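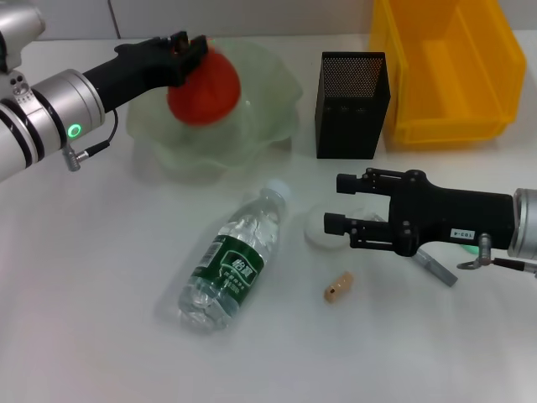 Minja Color Words, README

I started this word list on a long train ride, mostly because I was arguing with myself over whether a certain scarf was teal or green (I still say green). It grew from there! The idea is simple: short everyday phrases people use for the color of ordinary things, one phrase per line, with a note on what kind of thing it was said about. Food words sneak in everywhere. Show people a squashed round thing in bright red and they'll say "tomato" before they say "red", and a frosted pale green glass bowl with a wavy rim gets you "mint", "milky green", "sea glass" and, from one person in Rallstead, "toothpaste". I kept all of them. Toothpaste is a perfectly good color.

What's in it

There are 952 phrases in the main file, colors.csv, and 331 of those also have a second spelling or a longer version in the notes column (think "gray-green" and "grey green", which I got very tired of sorting out). It's all lower case, UTF-8, commas between columns. The columns are phrase, base_color, thing, town and notes. Town is either Rallstead or Mellmont, which are the places where I know enough people to bother them with this stuff. If base_color is blank, I couldn't make up my mind, and you're welcome to make up yours.

How I collected it

I asked people in kitchens, at bus stops and in the long line at the Mellmont post office, and wrote down what they said word for word. No color charts, no picking from a menu. I did that once in June and everybody went stiff and started saying "medium blue", so I threw that batch out.

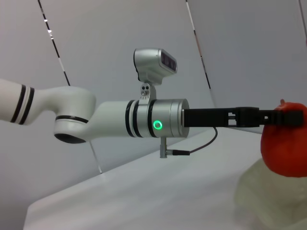
The metal words were the hardest part, and I went back and forth on them for ages. People say "silver" for nearly anything shiny, then change their minds if you put something really shiny next to it. Brushed metal sits in a funny spot: a silver cylinder like the one on that white arm could go down as "silver", "steel", "dull silver" or plain "gray", and next to a bright green light you might well get "bluish" too. In the end I gave metals their own base_color value, metal, and left the actual wording alone. If you need them folded into gray, it's a quick find and replace.

Known problems

Pink is a mess. Sorry! I split it into 2 groups early on (warm and cool), regretted it, merged them back, and a few rows still carry the old tags. Brown is thin because I ran out of patience. Also, Mellmont people say "beige" for things I would never call beige, so please don't treat this list as the truth about beige.

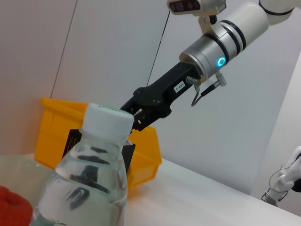 Clear is the other one I get questions about. Is it a color? I decided yes, for this list anyway, and it has its own value in base_color. A full water bottle is the case that won me over: the plastic is clear and so is the water, but look through it and you get pale gray, white and dark smudgy bands bent in from whatever's behind. Phrases like "see-through gray" and "water color" live under clear for that reason. White caps and green print go under white and green, as you'd expect.

Using it

Do what you like with it, for school, for games, for naming paint. A small sorting script called cerside.py comes along in the same folder (Cerside was the name of my first try at this, and I never renamed the script). Run it with the csv next to it and it prints the phrases grouped by base color. It's slow and a bit ugly, but it works on my laptop.

If you send me new phrases, please keep the speaker's own wording and tell me what the thing was. Yes, I'll take "toothpaste" again.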